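**Tomeline Updates Care Routine for Two-Arm Cell in Toledo**

TOLEDO - Tomeline has adopted a revised setup and maintenance routine for the two-arm tabletop cell at its Toledo site. The routine took effect in November and applies to all work in which the cell handles dry ingredients, including measuring and transfer into a mixing bowl.

The cell had previously been serviced on the general schedule used for the rest of the building. Under the new routine it has its own checklist, its own log, and a fixed service window each Friday, when no other work may be booked on the table.

Setup begins with the table. The surface is cleared and wiped, and both arms are sent to their rest positions. Staff then set out the measuring cup and the steel bowl and confirm that each gripper can reach them without touching the tabletop. The bowl remains empty until both arms have completed one slow pass.

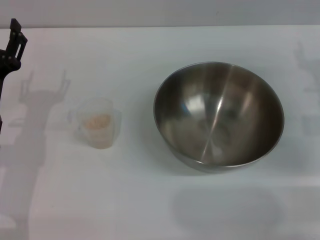
Gripper fingers are now inspected at the start of each shift. The bolts along the fingers are checked with a torque driver, and any bolt that moves is removed, cleaned, and refitted. Finger sets are replaced after 900 hours of use, whether or not wear can be seen. Spare sets are supplied by Kuvton and stored in a labeled drawer beside the cell.

Dry goods call for added care. Fine particles can collect in the joints and on the wrist camera covers, and compressed air is no longer permitted for cleaning. Technicians use a soft brush, followed by a lint-free cloth. The full cleaning takes 40 minutes and must be entered in the log before the cell is returned to service.

The wrist cameras are checked last. Each one is brought close to a plain surface, and the technician reviews the picture for specks or streaks on the cover. The same camera is then moved back to working distance and focused on the rim of the bowl. A camera that fails either step is cleaned and tested again. After a second failure it is replaced.

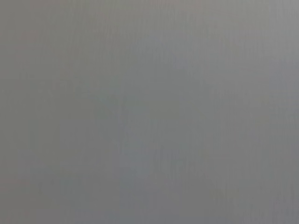 Results of both steps are saved with the log entry for that shift. Records are kept for 12 months and may be reviewed by any team that has time booked on the cell.

Tomeline will introduce the same routine at its Brivthorpe site once the tables there have been leveled. Staff at both locations must complete a training session before working on the cell without supervision. Sessions are limited to 10 people and are held in the morning. Requests for a place should be made through the site office in Toledo, which also holds printed copies of the checklist.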